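Thread on the wrist camera path in Stututik, our tabletop manipulation stack. Mostly timing, some planning, a little complaining about config files. Posting it in pieces as I clean up the notes.

Starting point: the grasp planner was producing good poses and the arm was closing slightly to one side of them. The offset grew with approach speed and vanished when the arm was stationary. That pattern is nearly always time, so I left the hand-eye calibration alone and looked at stamps.

Frames were being stamped on arrival in the driver callback. Exposure happens well before that. Between the two you have sensor readout, encode, USB transfer, decode and whatever the scheduler feels like doing.

Measured lag from exposure to callback: 70 ms at the median. The transform lookup was using the arrival stamp, so every detection was placed with a wrist pose from 70 ms too late. At crawl speed you get away with it. At normal approach speed you don't.

First fix was a constant subtracted from the stamp. Crude, and it removed most of the error. What remained was jitter, which a constant can't touch.

Second fix was in Jin, our driver layer. It now reads the hardware frame counter, fits a line against host time over a sliding window, and back-dates each frame from the fit. Dropped frames show up as gaps in the counter, so they no longer drag the fit sideways. 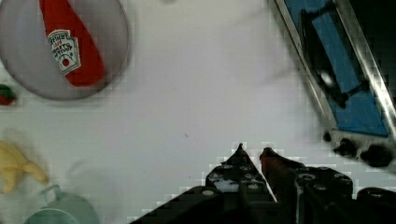
Why not run the detector on the raw stream and skip compression altogether?
Bandwidth. The wrist camera shares a bus with the force sensor, and force samples start arriving late when the raw stream is on. The controller cares far more about late force samples than the detector does about block edges.

Next problem: the gripper sees itself. The old mask was a fixed polygon drawn once by hand, and it was wrong at every jaw opening except the one it was drawn at.

Replaced it with a rendered mask. Take the joint state at exposure time, project the finger meshes through the camera model, dilate by 2 pixels, discard any detection that mostly overlaps. This only works with correct stamps, so the order of the fixes mattered.

Objects that run out of view are handled in the planner now. If a detection touches the image border, Itix tags it as partial and the planner may not grasp it. It can only request another view. Previously it fitted a full shape to half an object and believed the result.

The extra view costs time. I've capped it at 2 re-looks per target, after which the target goes to the back of the queue.

Config change for anyone pulling the branch: stamp_source now defaults to counter. The old behaviour is still there as arrival. If you have logs from before February, replay them with arrival or the fit will complain about missing counters and refuse to start.

Still open: the line fit takes 2 seconds to settle after a camera reconnect. During that window the Grurwood cell just holds position. Safe, but slow – I'd like to seed it from the previous slope.

Replay tool is next, once I've stopped it loading the whole log into memory.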